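Speaker notes: The closed gripper fault in the Tonell arm
Birutė Lepik, Prulstead site
Jun 27, 2025

Opening

Thank the hosts. State that the talk covers a single fault, its effect on the Kollow household trials, and the changes made to the stop rules. Questions are to be held until the end.

What went wrong

The arm was asked to reach low among ordinary furniture and withdraw. On 2 runs out of 2000 in simulation, the controller reported the gripper as open while its fingers were shut. The planner trusted the report and allowed the arm to carry on towards a table leg. Stress that no person was at risk. Stress also that the same controller software was due to go on to the physical arm in July – the release has been held.

Pause on the slide. Draw attention to the fingers, which are pressed together, and to how near they are to the folding table's thin metal leg. The basket and the plant pot play no part in the fault.
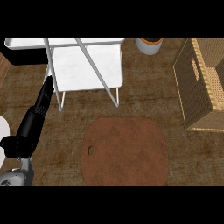 Cause

The finger position was read once, at the start of each move, and then kept. If the fingers closed during the move, the stored value was not renewed. The Admasu review team found this by comparing the log with the joint readings. Acknowledge their work by name.

Be plain about our own part. The check had been switched off during an earlier speed test and was not switched back on. The change had no second signature.

Changes made

The finger position is now read throughout the move. A mismatch of more than 80 milliseconds stops the arm. Any safety check that is switched off must be signed for by two members of staff and is restored at the next restart.

If time is short, leave out the part on log formats and go straight to the release plan.

Release plan

The full set of runs will be repeated with the new rules before the hold is lifted. Results go to the Prulstead safety office first, then to partners.

Take questions.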